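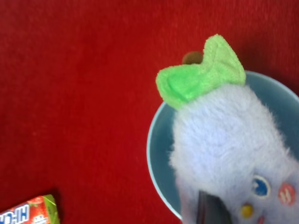
4.2 Misplaced objects

Of the 717 items logged in the Skernen households, 62 were put away somewhere their owners could not defend at interview. Toys led the field. Food-shaped toys did worst, having two plausible homes and settling in neither: the plush eggplant in Figure 3, green leaf cap and all, lies in a bowl, where a real one might pass without comment. Wongsuwan's tidiness scale has no code for this. We entered it under "kitchen, other," a category that was by October the largest in the study.

Figure 3. Plush eggplant in a blue-gray bowl, on red fabric.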